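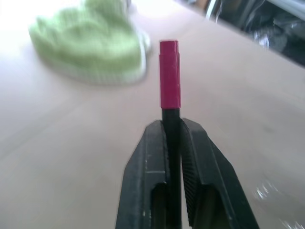 Can the tilt of a grasped marker be estimated from the wrist camera alone, well enough to put it in a holder without a second view?

For tilt in the image plane it can, with a plain edge fit on the cap and barrel; tilt toward or away from the camera needs at least two views from different wrist poses, or a regrasp.

Longer version below, with the earlier message quoted where it matters.

From: Estside manipulation bench
To: zander-users
Date: 5/14/24
Subject: Re: in-hand tilt from wrist view, marker insertion

> We have been running the Zander insertion policy on the McAlister
> cell and we see a failure we can't attribute. The grasp looks fine
> in the wrist view, the arm moves to the holder, and the pen touches
> the rim on one side. The offset is not constant. We tried refitting
> the hand-eye calibration and it made no difference. Is the policy
> expected to correct for tilt in the hand, or does it assume the pen
> is parallel to the approach axis?

The policy assumes parallel. There is no tilt input in the released checkpoint. It sees the wrist image, so in principle it could learn a correction, but in the demonstration set nearly every grasp was squared up by the operator before the approach started. There is very little tilted data at the point where the correction would be needed. I would not expect a refit of hand-eye to help with an offset that changes from grasp to grasp.

What we did instead is add an estimator between grasp and approach. It is not learned, apart from the color threshold, which is fit once per pen type. Steps:

1. After the fingers close, wait for the gripper width to settle, then take the wrist image.
2. Segment the cap by color. A magenta cap over a pale tabletop is close to the easiest case you can have. The black barrel is harder, given that it sits between two black fingers, so we don't try to segment it below the fingertips.
3. Fit lines to the left and right edges of the cap and to the short piece of barrel between the fingertips and the cap.
4. Fit the cap-to-barrel boundary separately. For an upright pen it should be perpendicular to the side edges.
5. Report the image-plane angle as the mean of the side edges, and flag the frame if the boundary disagrees by more than the threshold.

The fingers give you a reference for free. The gap between them is fixed in the camera frame to within the play in the linkage, so we measure the angle against the center line of the gap and not against the image vertical. That removed a small bias we had been carrying since the camera mount was last taken off. If you take only one thing from this message, try that first, as it is a very small change in the Pimulent config (reference: finger_gap in place of reference: image_y).

> How many grasps did you use to check it? The note in the repository
> gives a result but not the number of trials.

The note should have had it. The check used 500 grasps, all on the Estside bench, all with the same gripper. Ground truth came from an external camera looking across the table, with the pen axis marked by hand in the images. The pens came in seven cap colors. Two of those colors were left out of the threshold fitting and used only for testing, and the estimator did no worse on them as long as the cap was clearly separated from the table in hue. A white cap is a different matter. We have no useful result for white on a light table and I would mask by depth there if you have depth.

In-plane angle: good enough for insertion in every grasp that was not flagged. Out-of-plane angle from the single view: not usable. The only cue is the foreshortening of the cap and the shape of its top face, and from this close the effect is smaller than the error in the edge fit. We tried using the apparent cap length against a known length. It fails as soon as the grasp height along the barrel changes, and the grasp height always changes.

> Could the pad geometry be constraining the tilt in one direction?
> We assumed that a parallel gripper would only allow rotation about
> the closing axis.

That is the right first-order picture and it is the reason the problem is awkward. The pads hold the pen along a line on each side. Rotation about the closing axis is resisted only by friction and pad compliance, so that is where the pen swings if it is touched before closing or dragged across something. With a wrist camera mounted the usual way, looking along the fingers from one side, rotation about the closing axis is mostly out-of-plane. So the view shows clearly the component that the grasp already constrains, and shows poorly the one it leaves free.

The tilt in the image plane is not zero, however. It comes from uneven contact along the ridges on the inner face of the finger. If the barrel seats across the ridges at a slight angle, it stays there. This is consistent with what you describe, a rim contact on one side with a magnitude that depends on the grasp. Before assuming it is all friction rotation, log the in-plane angle for a batch and look at the spread.

For the out-of-plane part we have two methods, neither fully satisfactory.

Method A, two views. Keep the grasp closed, take one wrist image, lower the pen until its free end touches a flat reference block, take a second image, and compare. If the pen is tilted out of plane, contact pushes it and the cap shifts in the image. The sign of the shift gives the direction. The size is not a reliable measure of the angle, as part of it is slip, so we use it only as a sign and apply a fixed correction. This works in practice and is slow.

Method B, regrasp. Set the pen down in a V-block, open, rotate the wrist by a quarter turn, and close again. The component that was out of plane is now in plane and can be measured directly. It costs a full pick cycle and the act of closing can itself change the angle. We run this only when the insertion has already failed once.

I am aware that moving the camera would be simpler. A second wrist camera at a right angle to the first resolves both components in one shot. We don't have room for it on the Estside tool without losing clearance at the holder, and the point of the exercise was to find out what the single view supports.

> One more thing, our edge fit is noisy near the top of the cap and
> we don't know why. The cap we use has a step in it.

The step is the cause. Many marker caps narrow near the top, and if the fit window includes the narrower section you get a line drawn across two diameters, with an angle error that flips sign depending on which edge has the better contrast. Cut the window so it ends below the step. We set the window upward from the cap-to-barrel boundary and stop at half the cap height. A cap with flat sides has a second problem, highlights on the faces that look like edges. The outermost edge is the one you want, so take the first crossing from the outside in on each side, and discard any interior line.

Glare off shiny material on the table produces false edges as well, though these are usually far enough from the fingertips to be removed by the crop. Crop to a narrow column above the finger gap. The column needs to be wide enough for the worst tilt you expect and no wider. Objects resting behind the pen are out of focus at this distance and their edges are soft, so a minimum gradient threshold removes nearly all of them. The exception is a background object of the same hue as the cap. We hit that in December with a pink eraser left near the pick area and the segmentation merged the two. There is now a check on the blob aspect ratio.

Known limits of the current version:

- Barrel and fingers of the same color: the barrel section above the fingertips has to be visible. If the grasp is so high that the fingers overlap the cap, the boundary is hidden and the estimator returns nothing.
- Calibration of the finger gap has to be redone after a pad change. It drifts if you skip it.
- Latency is nine milliseconds on our machine, with the crop. Without the crop it is much worse and there is no benefit.
- Overexposed regions of the table are fine. An overexposed cap is not, and the auto-exposure should be locked on a cap region before the run.

On the McAlister cell I would suggest this order: switch the reference to the finger gap, shorten the fit window, log angles for a batch without applying any correction, and post the histogram here. If the in-plane spread is narrow and the rim contacts continue, the problem is the free rotation and you will need Method A. The contact routine is in the Pimulent branch named tilt-probe. It expects a force limit in the tool config and will refuse to start without one.

The hand-marked ground truth can be shared. It is in the old annotation format and I still have to convert it. The script that does the conversion drops flagged frames at the moment, so wait for the next upload before computing any failure rate from it.

Estside manipulation bench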